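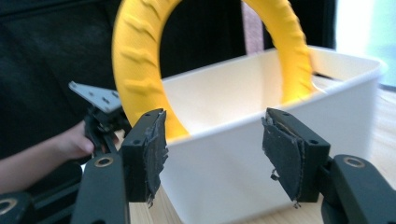 日曜にFosamleyの一般公開へ行ってきたので、忘れないうちに書いときます。場所はRitcombeの駅からバスで22分、着いたのが午前の遅めの時間で、もう受付に列ができてました。お目当ては手持ちグリッパーの実演コーナー。腕ごと動くロボットは他でも見られるけど、人が手で握って動かすやつを間近で見られる機会ってあんまりないんですよね。で、まず目が行ったのが指の内側の滑り止め。黒いテープが貼ってあるんだけど、端がほつれて繊維が垂れてるし、反対側の指のは樹脂からめくれてカールしてる。課題は白い樹脂の箱と、黄色いゴムっぽい大きな輪っか。溝が斜めに入ってて、タイヤのおもちゃみたいなやつです。これを両手のグリッパーで扱うわけですが、見てるだけで肩に力が入りました(笑)。体験枠もあって私も並んで3回やらせてもらいました! 成績は聞かないでください。

投稿者:nejimawashi

――――――――

2:kuroshio_b
レポ乙です! 行きたかったけど仕事でした。輪っかって難しいんですか? 穴があるぶん掴みやすそうに思えるんですが。

――――――――

3:nejimawashi
>>2
私も並んでる間はそう思ってました。やってみると、片方でつまんだ瞬間に輪っか全体がくるっと回ろうとするんです。慌ててもう片方を寄せると今度は箱の縁に当たる。説明の人には「力を入れるより、先に向きを決めてから閉じて」と言われたんですが、頭でわかっても手がついてこない。3回目でようやく箱から出せました。うれしくて変な声出た。

――――――――

4:hagure_servo
水を差すようで悪いけど、滑り止めがほつれたまま公開で使うのはどうなんだろう。摩擦が左右で変われば掴み方も変わるし、体験した人が「難しい」と感じた原因の半分はそこじゃないの。うちの職場だったら朝いちで貼り替えてから始める。

――――――――

5:mikan_no_kawa
>>4
えー、私はむしろ使い込んだ道具が見られるほうがうれしい派です。新品ピカピカの展示機だけ並べられても、へえで終わっちゃうし。あの日は子どもも大人もひっきりなしに触ってたから、朝貼り替えても昼にはめくれてたんじゃないかなあ(私は午後から行きました)。

――――――――

6:hagure_servo
>>5
昼にめくれるなら昼にも替えればいい。テープなんて安いもんだし、替えるのに何分もかからない。見せ物としての味わいと、掴む性能の話は分けて考えたい。

――――――――

7:nejimawashi
>>4 >>6
貼り替えの話、質問タイムに別の人が聞いてましたよ。前はHughesっていう社内で作った型のシリコンパッドを使ってたけど、薄い物をつまむときに指先がふくらんで邪魔になるからテープに戻したんだそうです。交換の目安は把持220回。ただ公開日は数えてないって笑ってました。正直でよろしい、と私は思ったけど、hagure_servoさんは怒りそう。

――――――――

8:hagure_servo
>>7
怒りはしないけど、目安を決めてるなら数えようよ……とは思う。シリコンから戻した理由は納得。うちも似たようなことで困った。

――――――――

9:tonbo354
機構のほう見た人いません? リンクの穴に真鍮っぽい輪が入ってるように見えるんですが、あれブッシュですかね。自作で同じような平行リンクの指を作ってて、樹脂に直接ピンを通してたらすぐガタが出ちゃって。

――――――――

10:nejimawashi
>>9
ブッシュだと思います! 左右のリンクそれぞれに真鍮色の輪がはまってました。指の上面には小さいネジ穴が二つずつあったので、指だけ外せるのかなと思ったんですが、そこは聞きそびれました。内径とかもわからずです、すみません。

――――――――

11:tonbo354
>>10
十分です、ありがとうございます。週末に圧入で試してみます。割れたらまた来ます。

――――――――

12:kuroshio_b
割れる前提で草

――――――――

13:mikan_no_kawa
誰も書いてないので書くと、二階のAmonの展示もよかったですよ。集めた動作の記録を並べて再生できる画面で、うまい人と初めての人の軌跡を重ねて見られるんです。うまい人の線はびっくりするくらい素直で、初めての人のは毛糸玉。その日の午前だけで354本たまったって表示が出てて、その中に私の友達の毛糸玉も入ってるらしいです。

――――――――

14:nejimawashi
>>13
え、二階あったんですか!? 体験の列に並び直してて完全に見逃しました……。私の毛糸玉もそこに晒されてたのか。

――――――――

15:hagure_servo
>>13
それは見たい。記録にテープの状態も紐づけて残してたら、さっきの文句は全部取り下げる。

――――――――

16:mikan_no_kawa
>>15
そこまでは画面に出てなかったと思います。残念でした(笑)

――――――――

17:kuroshio_b
次の公開っていつですか? 体験は予約いります?

――――――――

18:nejimawashi
>>17
次は7月と言ってました。体験は当日並ぶだけで、私のときは整理券もなし。午前中のほうが空いてる感じでした。あと中に食べるところがないので、駅前で何か買ってからバスに乗るのがおすすめです。私は飲み物も持たずに行って後悔しました。

――――――――

19:kuroshio_b
>>18
了解です、有休とります!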